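About Us

So, who are we? Brondetti is a small workshop that teaches robot arms to do kitchen jobs, and I'm Huguette Besnard, who got talked into writing this page because I "like to chat." Guilty! There are 19 of us now, counting the two who only come in for the summer, and we have one long building with good light, a kitchen corner, a lot of cable and a back door that sticks when it rains.

I started out in school lunches. I ran the cooking side of a school kitchen for 16 years before I ever touched a robot, and what I knew about machines was mostly how to thump the dishwasher in the right place. Then Hervé Mallet asked me one day how I knew when to pick up a hot bun and how hard to squeeze it, and I couldn't tell him. I just did it! We spent a whole afternoon with me picking up buns and him writing things down, and by the end of it I was hooked. Brondetti grew out of that afternoon, more or less, along with a loan and the use of Hervé's garage until his family wanted it back.

What we do now is pretty simple to say. People come to us with a small, fiddly handling job — food, mostly, though we've done seed trays and candles too — and we work out whether an arm with a two-finger gripper can learn it. Sometimes the answer is no, and we say so before anybody has spent much. When the answer is yes, we teach the arm by guiding it through the job over and over, and then we let it try, and then we fix what it gets wrong. There's a lot of that last part.

We name our projects after nothing in particular. Riviere is the one for trays and racks. Flonar is the bun one, and it's my baby, so please forgive me if this page leans that way. Flonar is about soft round things that sit in a steamer and don't like being pinched. A bun dough marks if you so much as look at it wrong, the pot has a rim you have to clear on the way in and again on the way out, and shiny metal is a headache for any camera. I love it. It's the nearest thing to my old job and I still get to be bossy about dough.

The best way to find out about us is to come and see, which is why we hold an open day. Our last one was on 10/08/2025 and it was our busiest yet, with over 500 people through the door by the time we put the chairs away. I had made a sign-up sheet with room for a lot fewer than that! Loïc Vidal ended up out in the parking lot with a clipboard, sending folks in by groups, and he was still cheerful at closing time, which tells you plenty about Loïc.

We ran Flonar as the main demonstration all day, with the pot on the white table and the arm working over it.

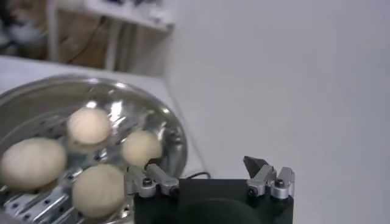 I did the talking, and I talked too much, as usual. What I like to get across in the first five minutes is that the arm doesn't know what a bun is. It has been shown how to come down beside one, how far to open, how gently to close and where to go next, and it has been shown that a great many times by people with tired shoulders. If you put a bun somewhere new, it has to make do with what it learned from all the other places. Kids get this right away. They want to move the bun and see what happens, so we let them call out where the next one should go, and Romain Pruvost places it.

Grown-ups ask about speed. I always tell them the same thing: a person is faster, and I'm faster than most people. Speed comes later. First we want a bun that comes out of the pot looking the way it did when it went in, and we want that to happen when I'm on my lunch break and not standing there frowning at it.

We also had Riviere going by the windows, and a table where you could move a spare gripper by hand, with sponges and rolled-up socks to grab. The sock table was a huge hit. (Bring back the blue sock if you have it, no questions asked.) Usman Jatoi gave a short talk in the corner about how we put together a set of practice runs, and he gave it four times because people kept turning up late and asking him to start over. I caught the third one and learned something about my own project, so there you go.

A few questions come up every single year. Do we make the arms? No, we buy them, and we spend our time on the teaching. Can you eat the buns? Not the ones the arm has been practicing on, please, they've been handled all day. There's a plate by the coffee for eating, and those I make myself the night before. Do we take school groups? Yes, gladly, up to 17 at a time, and we'd like one adult for every few kids. Do we have jobs going? Now and then, and we like hearing from people who have worked with their hands. Bakers, gardeners, seamstresses, anybody who knows how a thing ought to feel when it's held right. We can teach you the computer side.

I should say something about Vemamness too, as folks ask what the word on the door means. It's the name of our evening class. It started as a typing mistake on a poster, we all laughed, and by then the posters were printed. Vemamness runs through the colder months and it's for beginners, any age, no math to speak of. You come in, you get a seat at one of the arms, and you teach it to pick something up. By the last evening most people are doing a simple version of the bun job. You'll mess up a lot of dough, and so did I.

Later on at the open day, when the crowd had thinned a little, we let some of last winter's class come up and take a turn at guiding the arm over the steamer themselves. It's a funny feeling to stand back from your own table. I kept my hands in my apron pockets so I wouldn't reach in.
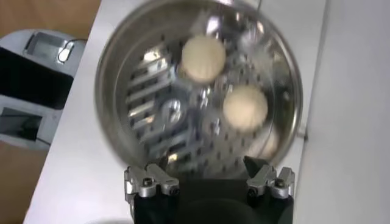
Usman wrote to us afterward that the hardest part of learning the bun job was letting go at the end, because he kept opening the fingers too fast and then pulling away too soon, and that he only got better at it once he stopped watching the fingers and watched the bun. He said he'd like us to put that on the first page of the class handout, in big letters. So we did, and the new handout has it right up top.

That's the kind of note we really want, by the way. Tell us what was hard, or what we explained badly. The first year, a visitor told us she couldn't hear a word over the fan, and it had never crossed our minds. We've moved the fan. Last year it was the step at the side entrance, and now there's a ramp, built by Loïc and Hervé over a weekend with a certain amount of arguing.

We're usually here from nine to five, and the kettle is on most of that time. Small visits are fine any week if you let us know a day or two ahead, so we can have an arm set up and the dough out of the fridge. The next open day will be in June, with the doors open all afternoon. Park in the gravel lot, not in front of the neighbor's gate, and come around to the side. If the bell doesn't work, knock loud — we're probably in the kitchen corner.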